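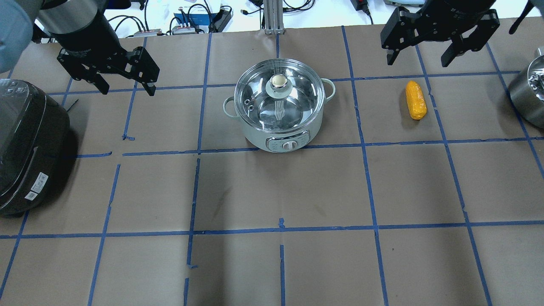 Bench 2, paper and tape – 2025-12-16

Brown paper is still on the table and I'm leaving it for now. The blue tape grid needs work. Several strips have broken, a few overlap, and some run a little crooked, with torn ends near the middle and toward the bottom. The cell below the green pot has the worst of the dark smudges. Scuffs are faint elsewhere and don't bother me much.

Plan for the re-tape: pull the broken strips first, lay the long horizontals edge to edge in one piece, then the verticals. Last time (May) we patched short bits end to end and the joins started lifting. Blue painter's tape again. Demstead has it in the store cupboard under "masking", wrong shelf.

Where things are standing:

Mint hot pot – upper middle, lid on, sitting across a horizontal strip. It should be inside one cell. Either we move the pot or make that cell bigger. I'd go for the bigger cell, as the handles stick out both sides and need room as well.

Rice cooker, black – left edge. Sticker with the barcode is still on the front, near the bottom. Leave it on until the Stumosero inventory is closed, they go by those labels. The lid is glossy and throws a lot of light back, same for the steel pot over on the right edge. Try turning the left lamp toward the wall before buying anything matte.

Toy corn – in the cell to the right of the hot pot, lying more or less upright on the grid. Fine there. The rest of the play food goes in the Pravwood crate.

Inventory numbers, copied off the old sheet so I stop looking for it: hot pot 706, rice cooker 1,167. Steel pot has no number yet. Ask for one.

Dial on the hot pot: white rotary, middle of the silver panel. Keep the panel facing the front of the table when it goes back after taping, so whoever is on this side can get at it.

To do
– new paper if the smudges don't wipe off
– 2 rolls of tape up from the store
– draw cell sizes on the Dağdelen sheet before cutting
– number for the steel pot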